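Stage Talk > Small houses > Is the balcony worth it at the Veltau? 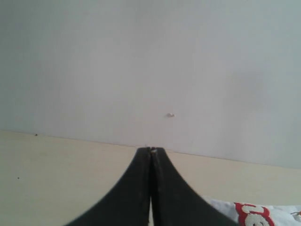
rowhouse_left
How long does the second act of Ritard run at the Veltau? I have to tell my ride when to come back.

pitlight
The second act is the long one, almost 100 minutes. If they start at 7:30 have your ride there at 10:45.

rowhouse_left
Thanks. Balcony or floor? Balcony is 19 dollars cheaper for the pair.

kestrel9
Floor. It's a family play with a lot of talk at the dinner table, and half of it is muttered. I sat upstairs in September and lost most of the father's lines in the first act. The fight over the will came through fine.

pitlight
Disagree. The Veltau has 437 seats and none of them are bad. I was in the last row of the balcony and heard everything. The father mutters on purpose, you aren't meant to catch every word.

kestrel9
My sister was on the floor the same night and she caught them. So it's the seat.

oldprompter
I'd worry more about the play. I saw it when Grallilau did it in their barn, no set to speak of, and it moved faster. This version has the full two-story house and they wait for people to climb the stairs. The older daughter is very good. The son is loud from his first line and has nowhere to go after that.

pitlight
I liked the son. He's supposed to be unbearable, that's why the mother's last scene works.

oldprompter
He can be unbearable at a lower volume. The Kermani has 500 seats and I've never heard anyone shout like that there.

marnie_b
The house is the best thing in it, for what it's worth. You see the mother upstairs listening while the others talk about her in the kitchen. From the floor, front few rows, you have to crane your neck for that. So balcony for the set, floor for the voices.

kestrel9
Okay, that's fair. I did see the upstairs parts well.

rowhouse_left
Got two on the floor, row H. Is there parking?

marnie_b
Street only, and it fills by 7. The lot behind the bakery is free after 6 but the exit is slow.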